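Pink light over the propagation shelf – plastic film or a proper lid?
2 min read

wanpen_r
Hello all, Wanpen Rojanasak writing from Prumamthorpe. I grow cuttings in the small back room, under pink and purple light, and I cover them with clear plastic film.
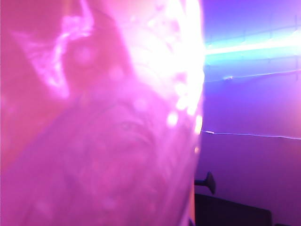
My question is about the cover. I changed from a hard lid to film in July, and now I cannot decide if I should go back. The film is cheap and I can cut it to any size. But it gets wrinkled very fast, and every wrinkle holds water. Two of my begonias got brown leaves where the film was lying on them. Do you stretch it over something, or do you throw it away and use a lid?

mossbucket
Lid, always. Film touches the leaves, leaves rot. I bought the Ullumo lids and I still use the same 3 after years.

Tenpenny
I disagree with mossbucket. Lids are fine for short cuttings, but my coleus is too tall for any lid in the shop. Bend some wire into hoops, put film over the hoops and clip the sides. If it sags, pull it again in the morning.

mossbucket
Then cut the coleus shorter.

Tenpenny
I like them tall, thank you.

vaughan_greens
Which light do you have, Wanpen? Pink light makes it very hard to see brown spots. I keep a plain white lamp in the room and check the leaves with that one. I lost a full tray before I learned this.

wanpen_r
Thank you for the answers. The light is from Clirnmont, I do not remember the model. It is true about the color, I found the brown leaves only when I carried the tray to the kitchen. I have some wire in the garage, so I will try the hoops first – and if the begonias are still unhappy, I will buy one lid and compare.

mossbucket
Fair enough. Open the film for a little while every evening at least.

Tenpenny
On this we agree. And wipe the inside with a cloth before you close it again.

wanpen_r
I will do both. How high do you make the hoops for begonias?

Tenpenny
A hand's width above the top leaf is enough.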